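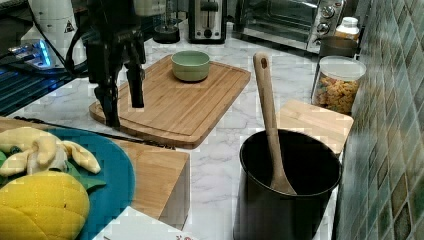 I want to put in a good word for the kitchen where things are left out.

For years I read that a worktop ought to be bare. Everything behind a door, the toaster in a cupboard, the wooden spoons in a drawer where they jam it shut every third time you pull. I tried it. When we moved to Tremside I put every last thing away on the first weekend and stood back feeling like a person who had her life in order. It lasted until breakfast. By the end of April the toaster had come out for good, then the chopping board, and I have been a happier cook ever since.

Take the chopping board. A board that lives flat on the counter gets used. You come in with a tomato in one hand and the board is simply there, and thirty seconds later you have a tomato salad (salt, oil, done!). A board that lives in a cupboard behind two baking trays means you eat the tomato over the sink. I have done both, and I know which one I'd call supper. I like bamboo with a groove round the edge, for the juice, and I like a small bowl sitting on it, up at the far end, ready for garlic or chopped herbs or the stones from the olives. The bowl is such a tiny thing and I would fight for it. Put one out and see how quickly you start doing things in the right order.

And then a second board, a smaller one, leaning up against the tiles. People ask why anybody needs two. Onions, that's why. Cut an apple on the onion board once and you'll be out shopping for another by lunchtime.

My friend Desta Yilma disagrees with me about nearly all of this, and as she cooks better than I do I have to take her seriously. Her worktop is clear from end to end. She says anything standing near a hob gathers a film of grease and dust, and that wiping round a dozen objects is a job she refuses to have. She's right about the film. My answer is that a thing you use every day never sits still long enough to get sticky, and if it does get sticky it is telling you something. I had a fancy olive-stoner out for 2 years. It grew fur. It went to the church sale, and the space it left went to the salt.

So it isn't a free-for-all. I'd say a thing earns its place if you reach for it most days, or if you love the look of it, and pasta in a glass jar manages both. I will never tire of that! The coloured shapes especially, yellow and orange and green together – I know perfectly well that they taste more or less the same as the plain ones, and I still buy them, and the children still pick out the green ones first. In a packet in a cupboard they are invisible. I once found four open bags of fusilli behind the flour, all held shut with pegs. In a jar you see the level going down and you write pasta on the list. My own jar came from Gresico, the hardware shop next to the station, and it has a white lid that comes off with one hand, which matters a good deal when the other hand has raw egg on it.

The spoon pot is the other thing I won't give up. Mine is tall, heavy and black and nothing tips it over. My mother kept her spoons in a drawer, and her whole cooking life was accompanied by the sound of rummaging. A wooden spoon standing up in a crock can be grabbed without looking, and it dries properly too, with the air getting all round it. If yours has a hole in the handle you could hang it from a hook, of course, and I've seen that done beautifully, but then you have to own a hook.

I'm on shakier ground with the toaster oven. Ours is a big shiny box and takes up roughly 60 centimetres of counter once you've allowed it room to breathe, and right beside it stands an ordinary toaster as well. Two machines that make toast! Desta can hardly speak when she sees it. But the toaster does toast and the oven does everything after: half a tray of roast peppers, cheese on things, yesterday's pie. We light the big oven on Sundays now and hardly otherwise. I would give up a cupboard before I gave up either.

What I'm really arguing for is a kitchen that looks as if someone is about to start cooking in it. A blue plate left by the edge, a jar, a spoon within reach. It makes me want to begin. Go and get one thing out of a cupboard tonight and leave it out for a week – the board, if you can't decide.

2 Apr 2006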